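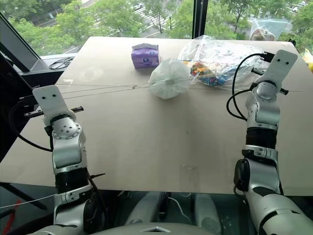 Drunham robotics project course, bimanual group
22/08/2025

Thread on our summer build. The task for the group is a thin plastic pouch with strings through it. Two arms have to take hold of the strings, open or close the pouch, and leave it on the table in a usable state. Notes on what we learned so far, mostly for the team that takes over after us.

Thin plastic is a bad material to start with and we picked it anyway. It has almost no weight, it creases wherever it likes, and the crease from the last attempt is still there at the start of the next one. No two starts are the same unless a person flattens the pouch by hand, and then you are testing the person.

The strings are worse for perception. They are translucent and the tabletop is beige. Depth returns on them are close to useless. Our first detector, Velley v1, found the table edge with great confidence and called it a string.

Velley v2 drops depth for the strings completely. It looks for the knot first and follows the line outward from there in color images. The knot is the only part of the string with enough pixels on it to be worth a search.

Lighting. Our table is next to a floor-to-ceiling window with trees outside. On a windy afternoon the light on the table moves all the time. We asked for blinds and were told to write a more robust detector. The request is still open.

The training set for v2 is 2000 labeled images. Labeling took most of May. If you inherit this project, please do not relabel from scratch. Read the label guide first, especially the page on what counts as the end of a string when the end is behind a gripper plate. We changed our minds on that once and had to redo a whole batch.

Control runs on Isah, the course's scheduling layer. Isah treats the arms as separate resources with a shared clock. That is fine for pick and place. For string work it is a problem: when one arm pauses to replan, the other keeps its tension target and drags everything sideways.

Our fix was a coupling flag. If either arm stops, both stop and both relax by a small fixed distance along the string direction. It costs time. It also ended the failures where the pouch left the table.

On tension: we do not have a force sensor at the fingertip. We estimate load from joint current, and at these loads the estimate is mostly friction. What works is to watch the slack in the image and move in short steps. Step, look, step. It is slow and it looks slow.

Someone in the replies to our last thread asked why we don't just tie the strings to the grippers. You can do that, and you will get a very nice demo of a robot that has strings tied to it. The grade sheet asks for a grasp.

Cable routing deserves its own post. Every joint near the wrist is a place where a loop of cable can catch. Leave more slack than you think at the elbow and less than you think at the wrist. Then run each arm through its full range by hand, with power off, before you run anything from code.

We did not do this in the first week. The result was one unplugged connector and a log file that blamed the network. Isah reports any lost device as a network timeout, so check the plug before you check the router.

Evaluation. We log each attempt as success, partial, or abort. Success means the pouch reaches the target state and both grippers let go cleanly. Partial means the target state was reached but something was still stuck to or wrapped around a gripper. Abort is everything else, including a person hitting the stop button early.

Totals for the current version: 189 logged attempts. We will post the split when the second labeler has gone through the videos. The two of us who watched the first batch disagreed too often on partial versus success, and the release part of the rule had to be rewritten.

The most common failure by a wide margin is the release. The fingers open, the string stays on the plate, and the arm backs off and takes the pouch with it. Static, probably. We now add a short downward wipe against the table before backing off. It helps on the left arm. On the right arm it does less and we do not know why yet.

Second most common: the knot slides. Velley keeps tracking it, but the planner still has the old position and reaches for a place where the string was. Replanning after every step would fix this. It would also push one attempt past 14 minutes on our current machine, so we replan every third step and accept the misses.

The stretch goal is to put small toy parts into the pouch before closing it. Our parts come in a clear bag, in several bright colors, and the detector likes them far more than it likes the strings. Expect false positives at the edges of anything orange.

We have tried the loaded version only with a person placing the parts. The weight helps. A pouch with something in it sits flat and stops following the arms around. If we were writing the task again, we would start with the loaded case and treat the empty one as the hard version.

The Ovance round is the next deadline. Rules for the student track allow one table, one robot, and a reset by hand between attempts. Reset time counts. Ours is mostly spent getting the strings straight – practice this, with the same person doing it each time.

Repo status: Velley v2 weights and the label guide are up. The coupling flag is in our fork of Isah and has not been merged. The maintainers want a test that does not need hardware. Fair request, and we have not written one.

To do before Ovance: look at the right wrist, write the Isah test, finish the second pass on the videos, and find a matte cover for the tabletop in a dark color. The cover is cheap and should have been the first thing we bought.

Questions about the label format go in the repo issues. We check those more often than replies here.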